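Leave the scratched bins alone

January 2019

Quick one this, written between jobs, so forgive the state of it.

We had a visitor at Irnstead before Christmas who looked at our picking cell and asked when we were going to tidy it up. Meaning the bins. Scraped paint, scuffed bottoms, a general look of having been dropped down some stairs. I said never, and he laughed, and I wasn't joking.

My view, for what it's worth. Most of the looking after that gets done on cells like ours is done for the eyes of visitors. Wiping, repainting, new bins, cable covers. Meanwhile the things that really stop the work get left, because they're dull and you can't show them to anyone. Cable slack. Finger tips. Bin clamps. Whether the bin is where the software thinks it is.

Take the bins. Last August Callum Haslam ordered new ones, nice clean paint, and swapped both over on a Friday afternoon. Fair enough, the old ones looked awful. Monday the arm was missing grasps it had been making for months. Two days we spent on that. Lighting, camera settings, somebody even blamed the model. It was the bins. Floor a touch higher than the old one, so every low grasp came in pressing. And shinier, so the depth readings near the walls went to pot. Old bins back in, problem gone. They're still in. The new ones are under the stairs with the Christmas tree.

I don't blame Callum, he did what any of us would of done. But a bin is part of the machine. Change it and you've changed the machine, and you should write it down and recalibrate the same as if you'd changed a finger. We'd never swap a gripper on a Friday and go home.

Same goes for clamps. I would happily pay for better clamps before I paid for a single tin of paint. A bin that creeps a couple of millimetres every time the fingers push on a wall will drive you mad over a week, because no single run looks wrong. Kartini Hartono draws a pencil line round hers on the bench and checks it with her morning tea. Cheapest instrument in the building. Works.

Then cables. There is a school of thought (Jacinto Ocampo is in it, we've argued for years) that says dress everything tight to the arm, ties every few inches, looks like the brochure. Looks lovely. Then the wrist turns all the way over to get into a corner and something has to give, and it's always the connector. I want a loop. A proper fat ugly loop by the wrist that can open up and close again when the arm twists. Yes it catches sometimes. I can see it catch, and I can fix it in a minute. A cracked wire inside a neat sleeve I can't see at all, and it'll fail one run in 600 and have me rebooting things like an idiot. 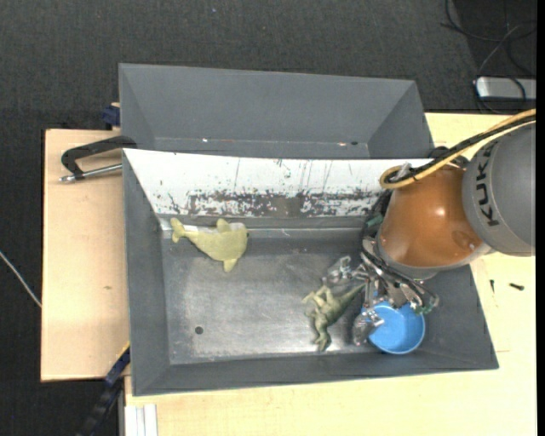 Jacinto says a loop is laziness with an excuse. Maybe. We kept count one year at Bistovard, where we both were before, and his cell ate more connectors than mine did. He says mine did easier work. We've left it there.

Fingers next. Soft tips wear, everyone knows that, and everyone changes them too late, when things start slipping out. By then you've got days of bad grasps in your logs and no idea which ones to trust. Change them by the calendar. All of them together as well, not just the worst one, or you get one fresh grippy finger and the others half polished and the object rolls as it closes. Larasati Osman thinks this is wasteful and keeps the old ones in a jar for bench tests. Fine by me.

And what you test with matters. Soudabeh Jafarzadeh runs her checks after any repair with toys and kitchen stuff, odd shapes, tails, rims, hollow things. I used to think it was a bit daft and we should use proper blocks. I've come round. A block tells you the gripper closes. A plastic animal on its side tells you whether it closes properly, with three fingers meeting three different angles. A bowl tells you if a fingertip can get over an edge without shoving the whole thing into the wall. If a cell gets through those after a repair I'll sign it off. If it only gets through blocks I won't.

What I'd like then, and I know budgets don't work this way, is for someone to give me 70 quid a month with no form attached, for tips and clamps and spare connectors. Instead I can get a whole new set of bins approved in an afternoon because the old ones look bad in front of guests.

Write the changes down, even the boring ones. Leave some slack in the cable. Leave the scratches be - they do no harm and the arm has never complained.

Right, Ngui want their gripper back by four and I've not started on it.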